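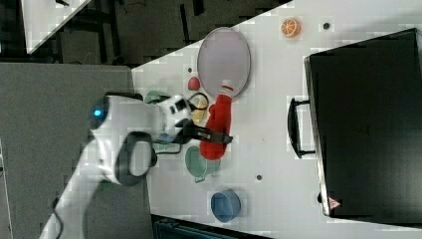
*The arm holding the red thing, next to the pink plate.*

Sep 23, 2020

I promised Trinidad Sarmiento I would write down what we did to the grasp planner before I forgot all of it, and since I've already forgotten half, you get the other half today (with apologies to anyone who came for the bread posts — those will be back!).

So, some background. Our little project is called Semau, and it takes a depth picture of a tabletop, works out where the separate objects are, and gives the arm a ranked list of places to close its fingers. For most of the summer that list was pretty good for anything round and chunky and pretty terrible for anything long and soft. A long soft object has a perfectly nice middle, and the planner kept ignoring it and going for one of the ends, where the shape is simple and the score looks great on paper.

Fiifi Gbeho was the one who spotted why. We were scoring each candidate by how well the two finger surfaces lined up, and we had a bonus in there for clearance from neighboring objects. The bonus was a leftover from August, when everything on the table was sitting well apart and it hardly mattered. Put something long up against the rim of a plate, though, and the clearance term takes over completely. The planner was running away from the plate!

I spent an evening trying to fix it by turning the weight down, then down again, then a tiny bit back up, and I had seven config files with names I'm not going to repeat. Then Imre Bíró came by, looked over my shoulder for a minute or so, and asked whether a plate should count as an obstacle the same way a bowl does. Well, no. A plate is nearly flat. You can come in right over the rim as long as the fingers stop in time.

What we have now is a height map under the objects, and clearance is only charged for things that stick up into the path of the fingers. It's a smaller change than it sounds — most of the work was deleting code, and I do love a day of deleting code. I reran it on our saved set of 243 table layouts, and the planner picked an end grasp in 10 of the ones with long objects. Before the change it was 84. I went and made myself a very large coffee.

The part I'm still grumpy about is segmentation. When two things touch and the colors are close, we still get one blob, and the planner will happily try to pick up a piece of food together with whatever it's leaning on. Olanrewaju Sani has a branch that splits blobs along creases in the depth, and it works nicely on the bowls and poorly on the fruit slices, which are so thin they practically vanish into the table. I've been reading his code with a lot of admiration and one or two questions in the margins.

Next up is the motion side. The path down to the object is still slower than I'd like, mostly from a safety margin I set when I was nervous and never went back to. If you use the shared branch, please pull before you run anything, as the old config keys are gone and the loader will complain at you in red.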